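4.3 Washing small bowls and cups

1. Scrape off food scraps. Do not pre-rinse under a hot tap.
2. Place small bowls in the upper rack of the Cedorell, open side down, between the fixed tines.
3. Close the side flap until it clicks.
4. Turn the dial to Light (41 minutes) or Daily (131 minutes). Both run at 65 °C.
5. Press Start within 90 seconds or the panel switches off.

Note: Coloured glazes may fade over time. Check the marking on the base of each item before the first wash.

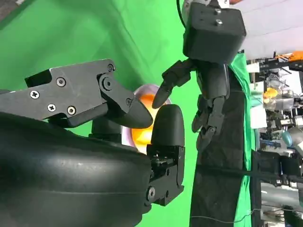 Fig. 7. Small round bowl, orange interior.

Caution: Let the rack cool before unloading. Empty the lower rack first so that water does not drip on to dry items.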